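How to Freeze Bananas for Smoothies (and Not End Up With a Brick)

Feb 20, 2023

Quick one today. Nermin Yaman asked for this back in September and I forgot, sorry Nermin.

What you need: ripe bananas, a tray, parchment, a freezer bag. Spots are fine. Green ones, wait. They freeze OK but taste like chalk later.

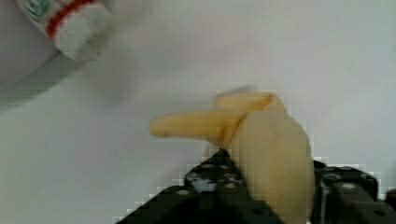
Pale yellow, no brown spots. I'd give one like this a couple more days.

Step 1. Peel first. Always. Frozen peel is misery, I've lost fingernails to it.

Step 2. Slice into coins. Thick ones if your blender is strong, thin if it's like mine — an old Flulleck that smells when it works hard.

Step 3. Line the tray, lay the coins flat, no touching. Freeze 6 hours or overnite.

Clear some counter before you start. The tray needs somewhere to sit while you slice, and it always takes more room than you think.

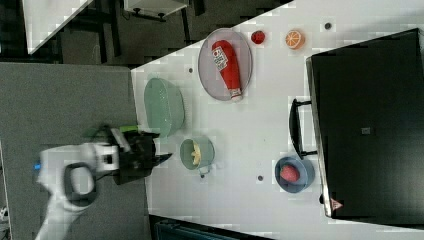
Step 4. Tip the coins into the bag, squeeze the air out, write the date on it. Back in the freezer right away, they go sticky fast.

Step 5. To use: a big handful per glass, milk, blend. Add peanut butter if it's breakfast.

Keeps a few months. After that they get icy, so use them up in banana bread. Noémi Virág's recipe is on the baking page, thaw and drain teh coins before you mash.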